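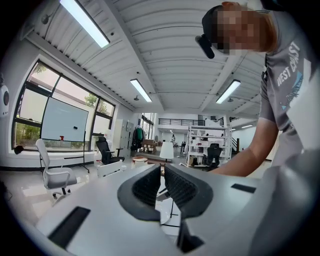
According to Hertta Lindqvist, a demonstration should be judged by what the robot can later do with it, and the operator's own success at the task is weak evidence either way. Her remark sets the order of this chapter. We treat the hand-held gripper first as a measuring instrument, and come to the learning methods that use its output only in Section 7.4.

# Chapter 7: Collecting demonstrations with a hand-held gripper

## 7.1 The problem

Chapter 6 dealt with teleoperation, in which the operator moves a real arm through some form of remote control. The data are exact, because the arm's own joints supply them. They are also slow to collect, and every station needs an arm, a controller and a guarded area.

A hand-held gripper removes the arm. The operator carries the end of the robot about and does the task with it directly. Since the fingers have the same shape and surface as those fitted to the robot, contact with an object is nearly the same in both cases. A wide-angle camera on the tool records the fingers and whatever lies beyond them. The opening photograph, from a camera on such a tool, has the two black finger pads facing each other across a narrow gap, with the grey housing filling the lower half and the room bending strongly towards a dark circular border.

Three quantities have to be recovered from a recording before it can be used for training:

1. the position and orientation of the tool at each instant;
2. the opening of the fingers;
3. the delay between each sensor and a common clock.

None of them is given directly by a wide-angle video. Section 7.2 deals with the first, Section 7.3 with the other two.

## 7.1.1 Terms used

An *episode* is one continuous recording of one attempt at a task. A *session* is a set of episodes made by one operator in one room with one calibration. The *tool frame* is a set of axes fixed to the gripper body, with its origin midway between the finger pads when they are closed. The *room frame* is fixed to the building and is chosen afresh for each session.

An action is always stated in the tool frame unless the text says otherwise. The same movement then has the same numbers in any room, and the robot's base need not stand where the operator stood.

## 7.1.2 What the camera must see

Position is estimated by following fixed features from one image to the next. A room with window bars, shelving, railings and light fittings offers plenty of these. A bare wall does not, and neither does a worktop that fills the view when the tool is held close to it. A wide lens helps in the second case, as something fixed usually remains visible at the side.

Moving things are the main source of error. The operator's own arm is often in view, and so may be other people. Features found on them must be rejected, either by a mask drawn once for the session or by a test of agreement with the remaining features. The fingers and housing are always masked. They move with the camera, and if left in they pull the estimate towards no motion at all.

Glossy floors need separate care. A reflected lamp appears to lie below the floor and shifts as the viewpoint does. The agreement test will accept it as a fixed point at the wrong depth if the floor is flat enough, and for short movements this does little harm.

## 7.1.3 A worked case

The Zematstead trial is used throughout the chapter. Its task was to lift a cup from a shelf and place it on a saucer. Operators recorded 830 episodes over 23 sessions in August, with video at 30 images per second. The grippers were built by Pridex to drawings from Kevenia, and the trained policy was run on a Savolainen arm carrying the same fingers.

Each episode passed through the following checks:

| Check | Reason for rejection |
|---|---|
| Tracking | Position lost at any point |
| Reach | Path leaves the arm's working volume |
| Speed | Path exceeds the arm's joint limits |
| Opening | Finger signal missing or constant |

The reach and speed checks depend on the arm. An episode rejected for one robot may be sound for another, so rejected recordings were kept with a code giving the check that failed.

Timing was measured separately. The delay from camera exposure to stored image was 100 milliseconds on the robot and shorter on the hand-held tool. If this difference is ignored, the policy acts on an old image as though it were current, and the fingers close late. The correction is derived in Section 7.3.

Readers who have not met rigid-body transforms should work through Appendix B before going on. The notation in Section 7.2 follows it exactly, with the tool frame written *T* and the room frame written *R*.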